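Re: [Grastuvwood list] Desk tops, scratches and the cable hole

On a June evening a member of this list wrote:

> I have the light top with the rounded corners, the 100 cm one from Cuevas.
> There is a scratch on the left side now, not deep, but when the lamp is on
> I see it every time. Can it be rubbed out, or do I make it worse? Also,
> what do you all do with the cables? Mine go over the front and the side
> and I catch them with my sleeve.

Hello all,

I have had a similar top for a long time, so I will try to answer both questions. Please excuse my English if something is not clear.

First the scratch. Before you do anything, find out if your top is solid or only has a printed surface. Look from below, inside the cable hole if you have one. If you see the same grain going through, you can sand a little, always along the grain, with fine paper. If it is a thin layer, please do not sand. I did this on my first desk and made a pale spot the size of a coin, much uglier than the scratch. A wax stick in a close colour is enough. Wolberg sells a set, and I took the second lightest.

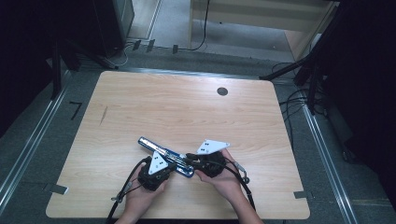 For a very faint scratch I would even leave it alone. Mine was visible only from one chair, and after I moved the lamp to the other side I forgot it.

Now the cables. The round hole at the back is good for things which stay on the desk, like a lamp or a screen. For things you hold in the hand it is not so practical, as the cable becomes too short and pulls. I let these hang over the side and put a small clip on each cable, so that I can hook it up when I have finished. I ordered the Zeltix clips, 175 cents each with postage, and they have not opened yet. Tape also works, but it leaves glue in summer and then you must clean the edge with a bit of oil.

One more thing about the cable hole. The plastic ring in mine was loose and it turned when I pulled a plug through. One round of thin tape on the outside of the ring fixed it.

Does anybody know if Cuevas still sells the spare rings? I wrote to them in the spring and had no answer.

Kind regards from a dry corner of Grastuvwood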